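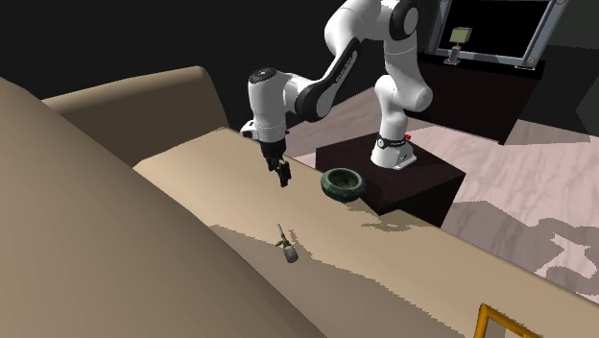 Deposit rate pass-through, part two

The first part of this covered mortgages. The short version was that variable mortgage rates follow the policy rate closely and fast, and that there is not much to say about them. Savings accounts are messier, so they get a post of their own.

I have now kept the spreadsheet for 18 months. It covers 15 accounts, all open to ordinary customers, all sterling. For each account I record the advertised gross rate, the date a change is announced, the date it takes effect and whether existing customers get it or only new ones. The last column turned out to be the one that matters most, and I didn't add it until the third month. The early rows have been filled in from old letters and emails, and two of them are still blank.

Definitions

Pass-through is the change in the account rate divided by the change in the policy rate over the same period. If the policy rate rises by a full percentage point and the account rises by 0.55, pass-through is 55 per cent. It can be above 100 per cent, and in one case it was.

Lag is the number of calendar days between the policy decision and the day the new rate starts to apply to money already in the account. I use calendar days and not working days as interest accrues at weekends too.

Margin is the policy rate minus the account rate. I mention it only to say that I am not using it. A low margin tells you the account is good value today. It tells you very little about what the bank will do next.

The period

There were four quarter-point rises in the policy rate, then a long gap, then one cut of a quarter point in February. One full cycle would be better. One cut is a small sample and I would not lean on the downward figures very hard.

Easy access

The Skirndale easy access account is the typical case. It followed the first rise by 0.10, the second by 0.10, the third by 0.20 and the fourth by 0.15. That adds up to 0.55 against a full point. The average lag on the way up was 41 days. On the cut it took off the whole 0.25, and it took 12 days to do so.

So the account kept a little over half of the rises and passed on all of the fall. Most of the easy access accounts in the sheet have the same shape, with different numbers. The exception is Rurnevden, which moved late in both directions and by nearly the same amount each time. I have no explanation for that. It is a small lender and may simply review its rates on a fixed timetable.

Notice accounts

I expected notice accounts to be better, on the grounds that the customer has given something up and ought to be paid for it. The starting rates are higher. The pass-through is not. Havlíček's notice account passed on 50 per cent of the rises, slightly worse than Skirndale's easy access.

There is a reasonable mechanism for this. A customer who needs three months to leave is not much of a threat in the short run, so there is little pressure to match the market quickly. The terms do allow a penalty-free exit if the rate is cut by more than a set amount, and the February cut came in just under that amount. I make no comment on that beyond recording it.

Trackers

The Flolitari tracker does what it says. Pass-through is 100 per cent in both directions and the lag is the first day of the following month. The starting rate was lower than the notice account and was higher by the third rise.

The account that exceeded 100 per cent was a relaunch of an old product with a temporary bonus. I have left it in the sheet but taken it out of the averages.

What the lag is worth

Less than people think. Take a balance of £3,000. A quarter point on that is £7.50 a year. A lag of 60 days on a quarter point therefore costs £1.23. Four of those is still under a fiver.

Incomplete pass-through costs more because it does not end. If the account has missed out on 0.45 of a point, then the same £3,000 earns £13.50 a year less than it would have done with full pass-through, and carries on earning less until you move it or the bank catches up. On larger balances it scales in the obvious way.

I had this the wrong way round when I began. The lag is the visible part, since you can sit with the announcement in one hand and your unchanged rate in the other, and I spent the first few months collecting dates to the exact day when I should have been looking at closed products.

Closed products

Five of the accounts in the sheet have been closed to new customers at some point while I was tracking them. In every one of those the pass-through fell after closure. The bank opens a near-identical account with "Issue" and a higher number in the name, and the new issue gets the rises. Existing customers can usually switch online in a few minutes, but they have to know that the new issue exists.

Corrections to part one

Rasha Haddad wrote to point out that I had compared a mortgage rate before a fee change with one after it. She is right. The figure for the second lender should be 96 per cent and not 104. The conclusion stands but the table was wrong and I have replaced it.

Oľga Šimko asked why I measure from the decision and not from the point at which the market expected the decision. For fixed-rate bonds her point is a strong one, as those are priced off swap rates and will often move weeks before the announcement. For variable accounts I tested it on two of the rises and it made very little difference. The banks in the sheet did not move early on any variable account – not once. I will do the bonds separately and use her method for them.

Things I have not dealt with

Tax. Cash ISAs, which are in a different tab and behave slightly differently at the end of the tax year. Regular savers, where the balance changes every month and the headline rate is hard to compare with anything. Accounts that limit the number of withdrawals, which I have lumped in with easy access and probably shouldn't have.

I also need a second cut before the downward figures are worth quoting. The next update to the sheet will be after that, whenever it comes. The current version is linked from the sidebar, under the mortgage one.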